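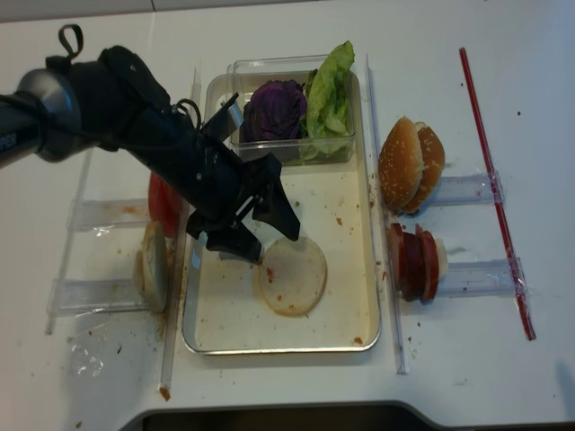 Bun slice in a steel tray on a white table.

Soundbar drops out for a second when the telly is on optical

Posted in Home Audio > Soundbars

I've had a Sevard 408 soundbar since October, connected to a Dai television by the optical cable that came in the box. Every so often the sound cuts out for about a second and comes back. It happens on live channels and on the built-in apps, but never when I play music to the bar over Bluetooth. I have swapped the cable for a longer one and it made no difference. The bar is on the newest software. Is this a fault, or is there a setting I've missed?
wurley_end

4 replies hidden, 2 shown

kettleside
Mine did the same. Go into the television's sound menu and look for digital output. If it says Auto, change it to PCM. On Auto the set switches format when an advert or a new programme starts, and the bar goes quiet while it works out what it is getting. You lose surround on PCM, but the 408 has no rear speakers so you won't miss much. While you are in there, turn off the automatic volume levelling too. I had to unplug both boxes at the wall for a few minutes before the change stuck.

If it still drops out, use HDMI instead. The socket on the television has to be the one marked ARC, and the bar's input needs changing by hand the first time.

Kalunon994
optical is rubbish, get a proper amp and a pair of speakers. you can get a decent used set for 300 and it will see off any soundbar

wurley_end
PCM has stopped the dropouts on the apps. Live channels still did it once last night, so I've ordered an HDMI cable and will post again when I have tried it. I don't have room for an amp, the shelf under the telly is only just deep enough for the bar.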